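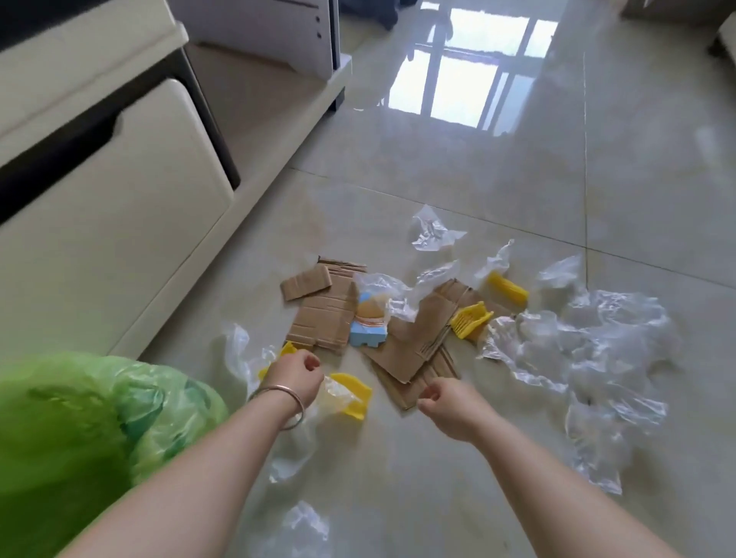

Murketa asked, after reading the previous report, whether the comparison still needed two grippers, or whether the suction unit could be dropped now and the money moved to the wrist cameras. The short reply is that we would like to keep both until the end of this phase. The suction unit is weak on film, but it is the better of the two on flat cardboard, and flat cardboard is a large part of the task.

## Work in this period

The task has not changed: clear mixed packaging from a hard, shiny floor and put it in a bag. We are comparing the Trusilero two-finger gripper with the Rustik suction unit on the same arm, with the same controller and the same set of objects. Human demonstrations are used as the reference for grasp order and for how the two hands share the work.

The Trusilero completed its full block of 300 grasp attempts. It held the item through the lift in 242 of them. Most of the failures were on clear film lying flat. The fingers close on the film, slide, and come up with nothing, or they press on the tile hard enough to trip the force limit. Crumpled film is much easier, and we now log the two as separate object types.

The Rustik block is not finished. The first vacuum line leaked at the wrist fitting and we threw out the runs made before the leak was found. With the new line the unit picks up cardboard well as long as the cup lands away from a crease. On torn edges it loses its seal. Netting and anything else with holes were taken off its object list.

Camera placement matters more than we planned for. The overhead camera loses clear plastic against window glare, and in the afternoon it also reports false edges on the tile. The wrist camera has less trouble because its angle changes as the arm comes down. We tried a polarizing filter on the overhead unit — it helped with the tile and made the film harder to find, so it has been taken off again.

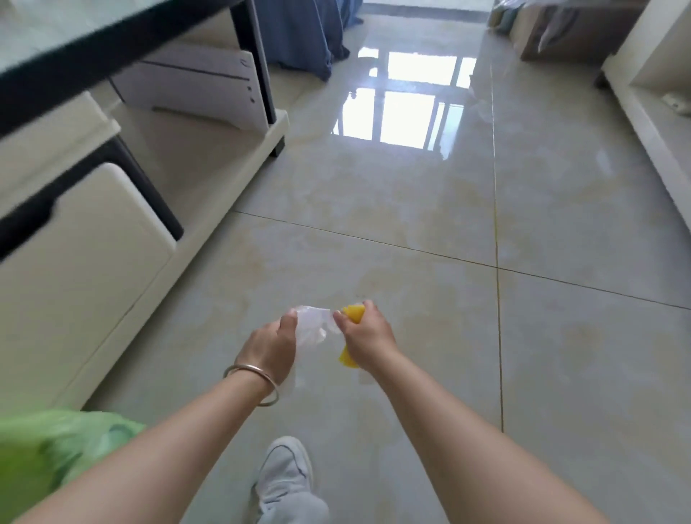
Handovers between the two hands are the next gap. In the demonstrations, one hand often holds while the other works, and our single-arm setup cannot copy that. For now we cut those segments out of the reference set and keep only the ones where one hand does the whole pick. A second arm is in the original budget, and we are not asking to bring it forward.

## Controller

The slip check now runs during the lift as well as at the moment of closing. When slip is detected the fingers tighten once, wait 200 ms, and check again. A second slip ends the attempt. This stopped most of the late drops over the bag, though it also made the slowest picks slower. We have not tuned the wait time.

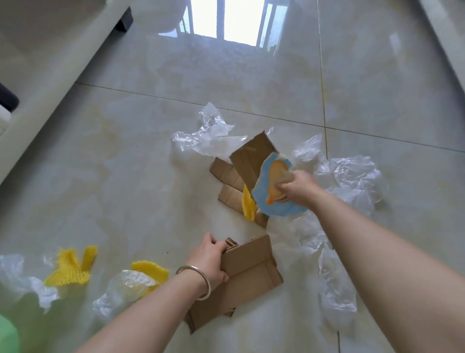 **Türkmen, November**

Added after the main text was sent for review. The Rustik block has restarted on the repaired line, and there are over 9 hours of clean logs. The figures will go in the next report, once the block is complete, so that the two grippers are compared on equal numbers of attempts.

Open items:

- Softer finger pads for the Trusilero are on order. No delivery date yet.
- Overhead camera to be moved to the side wall, away from the window.
- Flat film: we will try a scooping motion along the floor before closing the fingers.
- Spending is within plan. The vacuum line was paid for from the repairs budget.

We need a decision from Murketa on keeping the suction unit before the next parts order goes out.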